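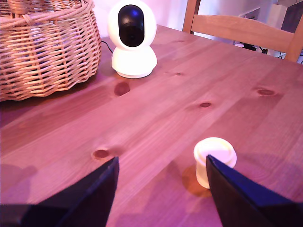

Thitima Khamphan asked at the close of the last session whether the finger alignment check could be left until after the cable inspection, as the two are often done by different people. It may not. A cable that pulls on the wrist can shift the reading at the fingers, so the order given in this handout is to be followed on every service.

Unit 9: Routine Care of the Tabletop Arm
Course: Flastuvum Maintenance Practice
Issued 2026-07-20

9.1 Before work begins
Move the arm to its rest position and switch off the supply at the Nulmont power unit. Wait until the indicator is dark. Enter your name and the cycle count in the service log. A full service is due every 2000 cycles, or sooner if the gripper has struck the table.

9.2 Cables and wrist
Follow the wrist cable by hand along its whole length. It should hang in an open loop, with enough slack for the wrist to turn to both limits. A tight loop is corrected at the clamp, never by pulling on the connector. Check each hex screw on the wrist brackets with the short driver. Any screw that turns is to be removed, cleaned and refitted with a small drop of thread lock.

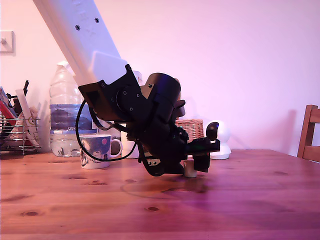
Loose screws at the motor bracket are recorded separately from those at the lower bracket - the first affect position, the second mostly affect noise.

9.3 Fingers
Restore power and open the gripper fully. Both tips should stand at the same height above the table. Close the gripper slowly on the small test piece and open it again. Repeat 3 times. If the piece is pushed to one side on every closing, the fingers are not centered and the procedure in Godum sheet 37 applies.

9.4 Wiping down
Use a dry cloth on the links and fingers. Solvent is not permitted on any printed or painted part.

9.5 Reporting
Students hand in the completed log page before leaving the room. Pages without a cycle count will be returned. The practical assessment for this unit is held in September and covers sections 9.2 and 9.3 only.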